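Why Does Stuff Pile Up on Tables? (And Where It Should Go Instead)

Hi again, kids! My name is Baltasar Mansilla, and if you read my November piece about sock drawers, you already know I love talking about where things live. Today we're doing tables.

I bet there's a table in your home that collects stuff. Ours is round, and by dinner time it has a hair tie on it, a library card, half a cracker and a toy from the Talon game my nephew plays. Who put them there? Everyone did! One thing at a time.

A table is flat, it's easy to reach, and it's right there when you walk in with your hands full. So you put one thing down. Then the next person sees your thing and thinks, oh, that must be where things go. I call this the magnet trick, even though there isn't a real magnet. One thing pulls in another thing – and pretty soon you can't find a place for your plate.

So what do we do? We sort! Sorting means putting things together because they are alike in some way. You can sort by color, by size, by what the thing is for, or by who uses it. For a messy table I like "what is it for?" best. Try asking it out loud. What is a cable for? It carries power or signals from one thing to another, so it goes with other cables. What is a plush toy for? Squeezing, mostly, so it goes with toys (or on your backpack, if it has a little chain).

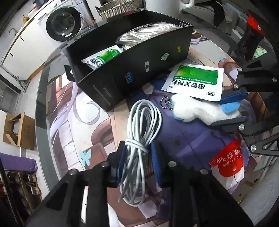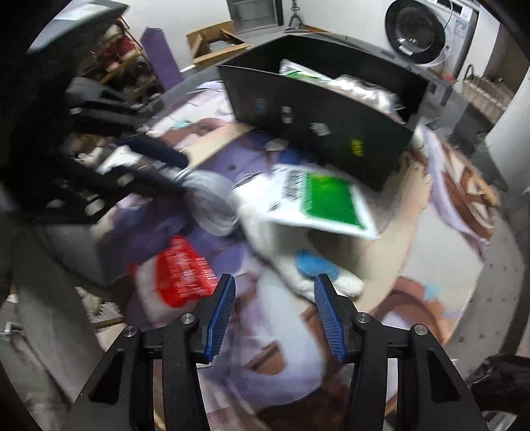 Small things to sort on a tabletop. The cable in the first picture is looped up and tied with its own cord.

Let's talk about that cable, because this is my favorite part. A long cable left loose will tangle. Every time it gets bumped, the ends can slip through the loops, and that makes knots. If you wind it up in circles as big as your hand and wrap the last bit around the bundle, the ends can't wander off. Don't pull it super tight, though! There are thin wires inside, and they don't like sharp bends.

Now the packets. Some packets have snacks in them and some have medicine, and they can look a lot alike. One of the packets in the first picture is medicine, and the big words on it are in Chinese. Maybe you can read them! Even if you can, here's the one rule in this whole article that I want you to remember: kids don't open, taste or put away medicine by themselves. If you find a packet while you're sorting, leave it where it is and call a grown-up. They'll put it somewhere high and closed.

What about a box? A box with no lid is great for things you use every day, because you can see inside and drop things in fast. But a box can turn into a tiny messy table with walls. I have one by my front door that I haven't seen the bottom of since we moved here from Prokedthorpe. So give your box one job and put a sticker on it to help you remember. Mine says WUISAN, the name of our cat, and it's only for cat toys now. Mostly.

Want to try it? Ask if you can clear one table at home. Set a timer for 300 seconds, which is the same as 5 minutes, and see how far you get. Make one group for toys, one for cables and one for trash, and leave a spot for "I have no idea." That last group is always my biggest!

Then write and tell me the strangest thing you found.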